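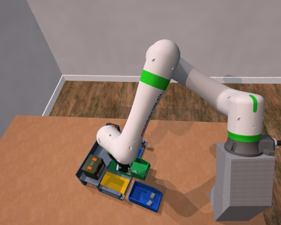 Run 16 stopped at step three. Ada Mancuso read the log twice and wrote the joint values in the book.

'Wrist limit,' she said. 'Same as run 15.'

The club had the simulator until the end of January. After that the licence passed to Geerts, and the Listik team would have to finish on paper. Pieter Kuipers had worked out that 27 runs were possible if each took 20 minutes and there were no arguments.

'Move the blue bin,' he said.

'The rules fix the blue bin.'

'Then come at the green one from the other side.'

She changed two lines. The approach angle was now steeper and the path longer – by 3 seconds, which Cundow's team would not have accepted. She started run 17. The arm swung out from its pedestal, lowered the gripper and waited for the next command. The log stayed clean past step three, then past step four.

Els Mertens had come in with her coat on to lock up. She stood behind them and watched the numbers.

'Is it working?' she asked.

'It hasn't failed,' Ada said. She wrote the time in the book and left the result column blank.

Els put the keys on the desk and took off her coat.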